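Home | Trials | Gear notes | Jobs | About

Filed under: Calls & Openings

Wanted: people who don't believe gripper spec sheets

We need six people for a paid comparison of grippers and wrist cameras on a store-style shelf, starting in June at our Plesov workshop. If you have ever read that a gripper "handles any retail package" and felt your eyebrows go up, keep reading. If you sell grippers for a living, please don't apply. We've had that before and it cost us two weeks.

The background is simple enough. Goltex wants to know which of two parallel grippers to buy, or whether to buy either. Each vendor sent over a success figure that would make the choice easy if you could trust it. One of them came from a bench with a single box on it, square to the arm, under studio lights. The other came with no test conditions at all. I asked for them twice. So we're doing our own runs, on a metal shelving unit stocked with groceries, and we want people at the controls who have no stake in the answer.

We have 2725 logged attempts so far, all by the same three staff members. That's the main weakness in our data. The three of us know the shelf too well, we know which boxes are trouble, and we go easy on the gripper without meaning to. I looked at my own runs and I was plainly avoiding the back row. The plan is to bring the total up to 3391 with new operators and then see how much of our first result survives. My guess is less than Goltex is hoping for.

The job is picking and placing packaged food and tea boxes, with one arm, using first one gripper and then the other, and two different wrist camera settings.

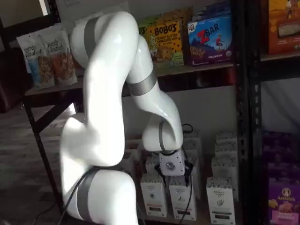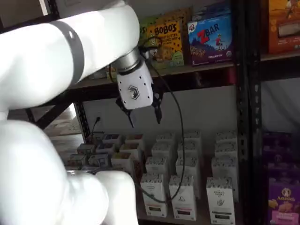
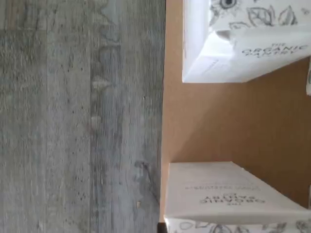
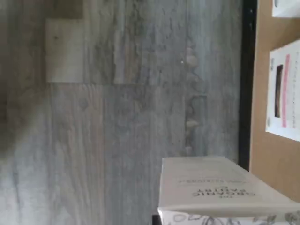 White cartons in close rows are where most of the arguments start. A pair of fingers needs somewhere to go, and a packed shelf doesn't leave much. One vendor's answer was to space the products out. I would like to meet the shop manager who agrees to that. The other vendor's answer was a software update called Cumeo, which is supposed to plan the approach from the wrist camera alone. We'll test it. I have my doubts about any planner that depends on a close-up view of white packaging, and you should feel free to have yours, or to prove me wrong.

What you would do

You'll run blocks of 60 attempts, with a break between blocks. You drive the arm with a hand controller in half the blocks and supervise the automatic mode in the other half. After each attempt you mark one of four results: placed, dropped, missed, or damaged. Damaged includes a crushed corner. It also includes a neighbor box knocked over, even if the target box came out fine, and this is the rule people fight us on the most. You'll write a line or two whenever something odd happens. "Gripper bad" is no use to us. "Left finger caught on box behind, let go, tried again from higher up" is very good.

You will not be told which vendor made the gripper you're using. The housings do have logos, so some of you will work it out. We ask that you keep it to yourself until the end.

There's a fair amount of dull work. Boxes have to go back to their marks after every block, and camera settings have to be checked against the sheet. The arm stops itself for reasons that take a while to find. If you're hoping for a week of playing with a robot, you'll be bored by the first afternoon.

Who we want

No engineering degree needed. We'd like at least two people who have stocked shelves for pay, and at least one who has never touched a robot. Steady hands help less than you'd think. Patience helps more. You need to be 18 or over, able to stand for an hour at a stretch, and able to read product labels in English. Glasses are fine.

You should also be willing to write down a result you don't like. In the first round a colleague re-ran four misses because "the cable was in the way." Well, the cable will be in the way in a shop too. Those runs went back in as misses.

Pay and hours

Eight working days, 9 a.m. to 3 p.m., lunch included. You're paid by the day and the rate doesn't change with the results, so there's no bonus for a high score and no penalty for a low one. Travel inside the Plesov area is covered. If you drop out partway, you're paid for the days you did. We'll send the day rate with our first reply, before you commit to anything.

Safety training takes up the first morning and you can't skip it, whatever you've done before. The arm is run at reduced speed with people nearby. You'll have a stop button within reach at all times, and we'd much prefer you press it too often.

What happens with the results

Goltex gets the full table. So do you. We insisted on this in the contract: every participant receives all the attempts, including our own first round, with operator names removed. If the finding is that both grippers are poor on a crowded shelf, the report will say it in the first paragraph. Deák, the lab that lent us the second wrist camera, will check our scoring on a sample of the video. They have no say in the wording.

I won't promise the trial settles anything. One shelf, one arm and one mix of groceries is a narrow test, and I'll be the first to complain if somebody quotes it as more than that.

How to apply

Send a short note to Máté Bíró at the workshop desk. Skip the cover letter. Tell us what work you've done with your hands, which days in June you can't do, and one product claim you've checked for yourself and what you found. We read that last part first. We had 56 notes for the first call and the best one was about a can opener.

Comments (4)

shelfrat: Did nine years of night stocking. Who resets the boxes, us or staff? Because if it's us, resets will take longer than the runs.

Máté Bíró: Both. Resets are paid time and they're inside the 9 to 3. You're right that they take longer.

torque_and_tea: Two grippers and two camera settings with six operators isn't a lot once you split it up. Are you randomizing the block order? If everyone starts on gripper one you're measuring practice.

Máté Bíró: Order is drawn per operator. Agreed that six is thin. It's what the budget allowed, and the report will say so.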